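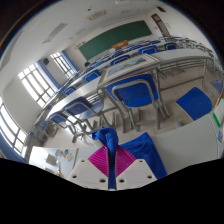 # Chalkboard cloth

A chalkboard cloth (also board cloth, or chalk rag if you went to my school) is a soft piece of fabric used to wipe chalk off a board. It does the same job as the felt duster, only quieter, and it folds up small enough to live in a desk drawer. I've kept this entry for the Kilmont classroom wiki going for a few years now, so forgive me if I get carried away in the colour section.

## Material and size

Most of the ones I've used are plain cotton or microfibre. Cotton is cheaper and you can cut it from an old bedsheet; microfibre grabs the fine dust better but goes a bit useless if somebody washes it with fabric softener (please don't!). Anything that covers your palm when it's folded in four will do. Bigger cloths are lovely on a wide board, though they do flop about and end up wiping your sleeve as well.

## Colour

Blue is my favourite by a mile. White cloths look grubby after one maths lesson, and a dark green one vanishes the moment you put it down near a green chalkboard. A royal blue cloth you can spot from the back of the room. Oranuch Srisuk, who taught next door to me at Sultlow, swore by yellow – we never settled it.

## Use

There are two usual methods.

- **Dry wiping.** Fold the cloth into a pad and work from the top of the board down, in long overlapping strokes. Turn to a clean face when it starts leaving streaks. Bunching it up in your fist feels quicker, but the creases leave little lines of chalk behind.
- **Damp wiping.** Wring the cloth out hard first. Let the board dry fully before writing on it again or the chalk skids and then turns up ghostly white an hour later. I save this one for the end of the day.

Green boards show smears more than black ones, to my eye anyway. Ridwan Chin reckons it's the lighting, and in rooms with windows all down one side he might have a point.

## Care

Shake it outside, downwind of everyone. I wash mine warm with the tea towels and hang it over a chair. Left scrunched in a corner while damp, a cloth picks up a sour smell that's very hard to shift. The Stirkov campus bought 400 in one go and handed out 5 to each room, and I'm told the spares are still turning up in cupboards.

## Compared with felt dusters

Felt is better for a fast swipe between sums and easier for small hands to hold. It needs banging out, though, and the dust goes everywhere. Plenty of teachers keep both on the go: felt for the lesson, cloth for the proper clean afterwards.

## See also

- Chalk holders
- Chalk ledge
- Classroom monitors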